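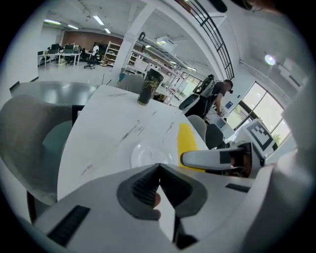 A comment on the last handout asked why we spend a whole session on tables when the menu is what brings people in. The same comment said that a guest never remembers a table. I agree with the second part. A guest remembers that the soup was spilled, or that the coat was always falling down, and the table is behind both of these.

Course Notes > Opening a Small Café > Session 4
Posted 20th June by the course tutor

Tables, chairs and the space between them

Please read this before you draw anything. Last time many of you drew the counter first and then put tables in what was left. For this session do it in the other order, only as an exercise.

1. Start from the guest sitting down

A seated adult needs 24 inches of table edge to eat without touching the neighbor. For coffee only, 20 inches can be enough. From the table edge to the back of an occupied chair, count 18 inches, and then add the passage. A passage where staff carry trays should be 36 inches at the least. Write these numbers on your plan, next to the thing they belong to. When they are on a separate page they are forgotten.

People also push the chair back to stand up. On paper the chair is always tucked in, and this is the most common mistake in the plans I receive. Draw the chair pulled out.

2. Round or square

Square tables can be joined for a group. Round tables cannot, but they are easier to walk past, and three people can sit at one without anybody being at the corner. For a narrow room I usually prefer a square top with rounded corners. For a window I like a small round one – two cups, one plate, and a person who stays with a book.

Do not buy all of one kind. Do not buy five kinds either, or the evening staff will spend their time looking for the one that fits.

3. The top

We compared tops in class, so I only repeat the main points.

Solid wood: warm to touch, can be sanded again, does not like standing water.
Stone: heavy, cold, and real marble is marked by lemon and vinegar even when it is sealed.
Laminate with a stone pattern: light and cheap to replace. The edge is the weak place, look there first.
Metal: strong and noisy. Put a spoon down on it in the shop and listen.

White with soft gray streaks is asked for very often now. It makes a dark room brighter, but dark scuffs show on it more than on a medium gray or a wood color. Before you order, ask for a sample and keep it in your own kitchen for a week. Use it badly. Drag a cup over it, leave coffee on it overnight, and clean it with the product you will use in the café.

4. The base

Most complaints about tables are complaints about the base. A center column leaves room for knees, but it needs a heavy foot. Four legs stand well on a flat floor, and old floors are not flat. Adjustable feet cost little and somebody must adjust them, so put it on the weekly list.

5. Worked case: Mahmoudi, Brallatbridge

The guest room of Mahmoudi has 882 square feet, without kitchen and toilets. The owners wanted to seat 39. Divide one by the other and you get between 22 and 23 square feet for each guest, passages included. This is generous for a café. All the same, the first plan felt crowded, and the reason was the door. It opens inward, and people who wait to pay were standing in the same place where people come in.

The second plan kept the number of seats. The bench along the wall became longer, two round tables were moved away from the door, and the line for the counter was turned to follow the window. The chairs are the Jotine, ordered from Loltis, which stack four high. Stacking was important, as the floor is washed each night.

Notice that nothing was built. Only furniture was moved, plus one longer bench.

6. For next session

Draw your own room at half an inch to the foot. Mark the door swing, the line to the counter, and one guest with a stroller. Bring it on paper, please – a phone screen is too small for the group to discuss.

Those who will open in September should also bring the delivery times from their supplier in writing.

Related notes
Session 2: Reading a lease
Session 3: The counter and the line
Session 5: Light, noise and curtains
Session 6: Writing a short menu
Word list: kitchen and dining room terms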